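Three stars for the Halonen twin-arm bench kit, and I say that as someone who really does love the thing! Ours came through Pradby in June, and for 700 hours it handed parts back and forth all day without a grumble. Then, one Wednesday, the left gripper let go by itself in the middle of a job (thank goodness my colleague Merja Suominen had a foam mat down).

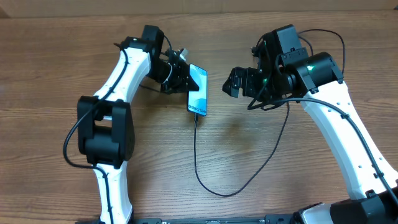
Phone and cable job, left gripper holding, right gripper open.

The log gave us fault 336, a dropped grip signal, and I'd look hard at the thin wires at the wrist if you own one of these. What bothers me more is that the default on a lost signal is to open the fingers. You can change it to hold, but the setting is buried deep in the manual, and I think it should ship that way. Nana Aryee at Pradby was lovely about it and mailed a new wrist harness, and we've had no more drops so far. Please keep your hands clear of it all the same.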